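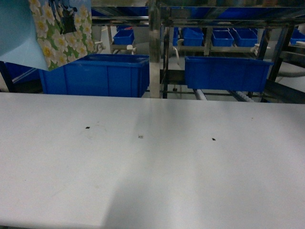 **What is market research?**

Market research is finding out what people want before you try to sell it to them. A business asks questions, listens to the answers and then decides what to make, what to call it and how much to charge.

## Asking the right people

Honix is a small company that runs boat trips on the lake at Sestley. It wanted to start a new trip for families, but it didn't know how long the trip should be.

The person in charge of finding out was Consuelo Meléndez. She wrote a list of 10 questions, called a **survey**. In July, 2,791 people filled it in. Some did it online and others did it on paper at the ticket office in Tekstead.

The people who answer a survey are called the **sample**. If you want to know what families like, your sample needs families in it. Asking only grown-ups who travel alone would give you the wrong answer.

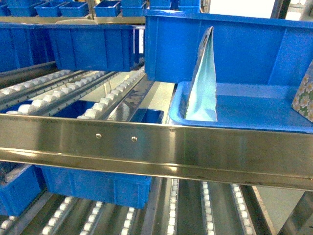 *A tall, narrow pouch in pale aqua.*

## Asking questions fairly

Look at these two questions:

- "How much did you love our wonderful boat?"
- "What did you think of our boat?"

The first one pushes you towards a nice answer. It is called a **leading question**. The second one lets you say what you think, so it is more useful.

## Talking in a group

A survey can tell you how many people want something. To find out why they want it, a company may invite a few people to sit down and talk. A group like that is called a **focus group**.

Honix held three focus groups, with six children in each. The children said that two hours was too long to sit still. They wanted to get off halfway and have a snack. The adults at the company hadn't thought of that. 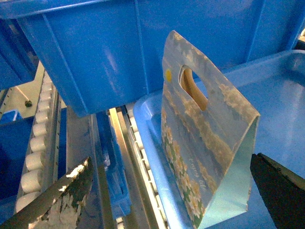 *Paper gift bag with white flowers and green leaves.*

## Using the answers

The new trip lasts one hour and stops at the island for a picnic. The boat is called the *Cervantes*, which got nearly half of the votes in the survey.

## Try it yourself

Pick something your class could sell at the school fair. Write three fair questions about it and ask people in another class. Put the answers in a bar chart. Which answer surprised you?

## Words to remember

**Survey:** a list of questions given to lots of people.

**Sample:** the people who answer.

**Leading question:** a question that pushes you towards one answer.

**Focus group:** a small group who talk about a product or an idea.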